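Okine card

An Okine card is a written prompt kept at a fixed place in the home and read aloud once a day as an aid to habit formation. The name comes from the Okine workbook, issued by Nokesus.

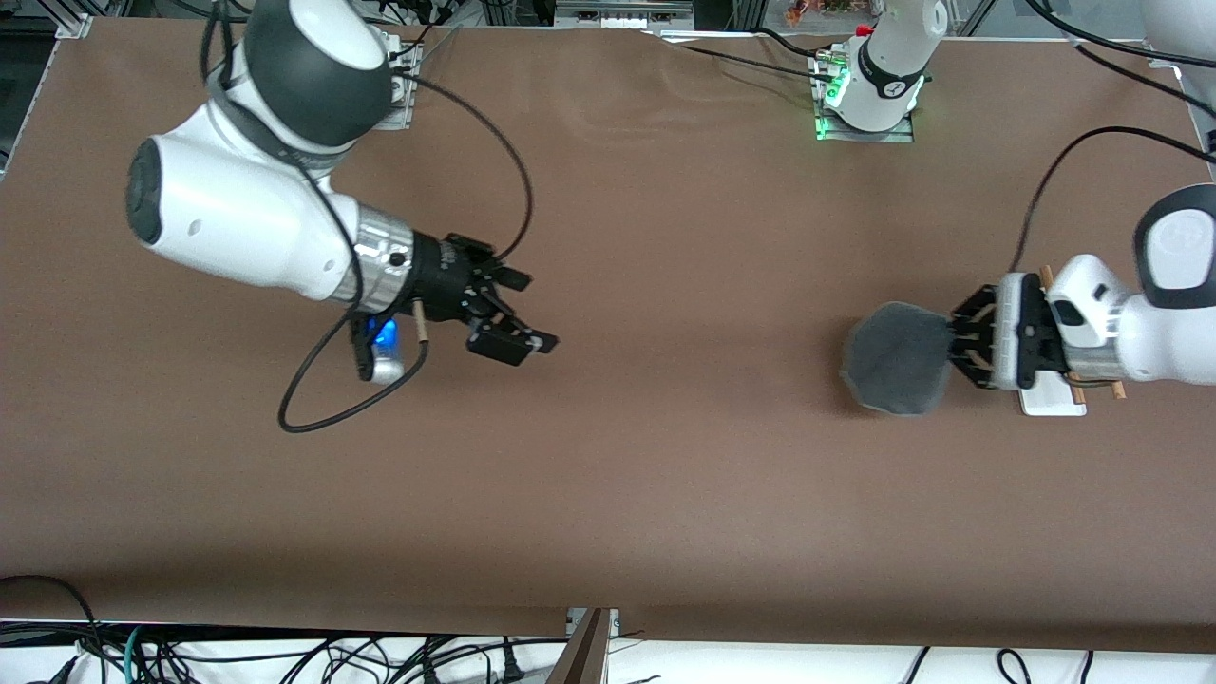

Standard cards hold a single sentence of up to 21 words. Larger versions, called Drosby sheets, carry a full month of prompts and are laid out on a table before hanging. Brown paper, as on the tabletop shown, is a common backing for them.

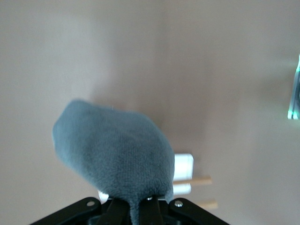
Blue-gray plush object in a black gripper.

In the Heffernan variant, 2 cards are used, one read on waking and one before sleep. A missed reading is marked with a dash and is not made up later. 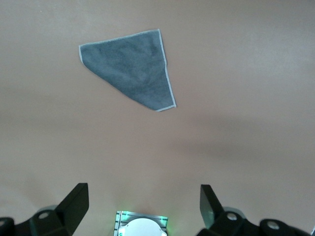
Dark gray microfiber cloth with a light gray hem.

The workbook was last revised in May and lists 759 sample prompts.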